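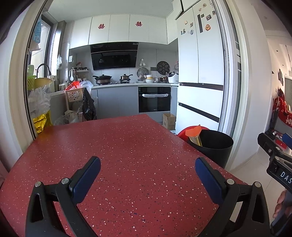

Kitchen notes, January, started 9:40 in the morning

Right, second go at writing up the kitchen, because my first page was mostly arrows and I couldn't read half of it myself. Ramesh Bisht wants the plan before he orders anything from Clorgate, so I'm putting it all down as it comes to me.

The cooking wall first. The wok lives on the left burner and it's going to stay there, lid on, whatever we decide about the rest (I've tried putting it away and it's back out by lunch!). The small lidded pot sits to its right, fine. What I want sorted is the stretch of counter to the right: white bowls in a stack, the copper-colored pot, the rice cooker, and the little desk fan behind. Too much for one bit of counter. I'd move the bowls up into a wall cabinet and leave the rice cooker where it is. The fan can go anywhere with a plug.

The lattice tray and the strainer are good on the gray wall. I measured the free bit beside them and got 312 mm to the nearest obstacle, so there's room for one more round thing. Jitendra wants the second strainer there. I want the steamer rack. We'll fight about it over tea.

The double-happiness cutouts stay on the cabinets. If we do wipe the doors down, go around them with a barely damp cloth and no spray, please, the red will run and I'm not repainting a door.

Sink side. Green basket and yellow bowl by the faucet, and I keep reaching over both of them. Tried the Gronstead drainer sketch on paper and it's 120 mm too long for that corner, so scrap that. Maybe the narrow Pesia one, if they still make it. The red basket on top of the beige one is a nuisance whenever I need the bottom one, so I'd split them and put the beige one under the counter. The wooden rack with the jars and utensils I wouldn't touch, it's the one spot where I can find things.

Floor: the cardboard box in front of the oven has to move before anybody opens that door. Same goes for the bin, which I'd like nearer the sink and away from the red table.

Fridge magnets, no opinion. Jitendra Vishwakarma has several.

To do
- ask Ramesh if the Iyamu hooks come in white, to match the one over the strainer
- clear a shelf for the bowls
- find out what's in the blue carton on the windowsill
- re-measure the sink corner, my tape was bent

Stopping here, more after lunch.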